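Karside College robotics club to open its workshop for bin picking trials

News release
For immediate use

Students at Karside College will run their bin picking project in front of visitors in June, when the college robotics club opens its workshop for an afternoon. Entry is free and there is no need to book. Doors open at 2pm.

The project, called Burkora, has been the club's main work this year. The task is simple to state. A robot arm has to pick mixed objects out of one bin and put them down in another, one at a time, without a person steering it. The students have to write the software that decides where the gripper should go, how far it should open and what to do when a grip fails.

The club is open to all students at the college, whatever course they are on. Members this year come from engineering, computing, product design and one from catering. Most had never worked with an arm before they joined. New members spend their first sessions on safe working, the stop button and moving the arm by hand control before they write any code.

Burkora is entered in the student section of the Stunmont Challenge, a regional competition for colleges. Under the rules, each team gets 800 seconds to clear its bin. Points are given for each object moved and taken away for anything dropped outside the bins. Teams do not know in advance which objects they will be given, so the Karside students have been practising with a wide mix of household items and small toys. The club's store of practice objects now stands at 181, most of them donated by students and staff.

The work is split between two groups. One looks after the gripper, the cabling and the bins. The other handles the camera images and the grip planning. The groups swap over halfway through the year so that every member has done both jobs before the competition. A shared log is kept of every run, with the software version used and the reason for each failed grip.

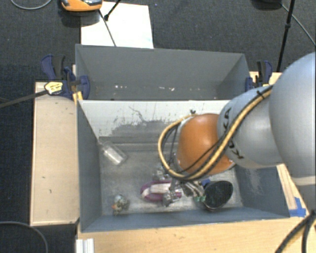 Retno Raju said that clear plastic had given the team more trouble than anything heavy or oddly shaped, as the software often failed to find the edges of it. Raju added that the students had stopped trying to write a special rule for each object and now let the program try a second grip from another angle, and that the change had come from a first-year member's notes in the log.

The gripping software is the students' own. It was rewritten over the winter after the first version proved too slow, often taking longer to choose a grip than to carry it out. The new version looks at the whole bin, ranks the possible grips and goes for the best one. If that fails twice, it moves on to another object and comes back later. In the club's most recent timed practice, the arm moved 53 objects over a full evening of runs, the highest total so far.

Objects lying close together remain the hardest part of the task. The gripper can catch a second item while closing on the first, and long or soft pieces can get caught in the fingers. The gripper group is testing a short shake movement before each lift, and the planning group is working on a way to push objects apart before picking. It has not yet been decided which method will be used at Stunmont.

Materials and spare parts for the project have been paid for by Hutapea, a local engineering firm, which has also offered work experience places to 2 club members this summer.

At the open afternoon, visitors will be able to watch timed runs, look through the run log and talk to the students about the code. Visitors may bring a small object for the arm to try. Objects should be clean, unbreakable, free of sharp edges and small enough to hold in one hand. Glass, liquids, food and batteries cannot be accepted. Children under 12 must be with an adult.

The workshop is on the ground floor of the engineering block and has step-free access from the main car park. Visitors should sign in at reception on arrival. The last timed run will start at 4.30pm.

The club meets every Tuesday from 5pm during term. Students who want to join next year can put their names down at the open afternoon or at the engineering office.

Ends

Press contact: Retno Raju, robotics club, Karside College. Reporters and photographers who wish to attend are asked to let the club know beforehand so that eye protection can be set aside.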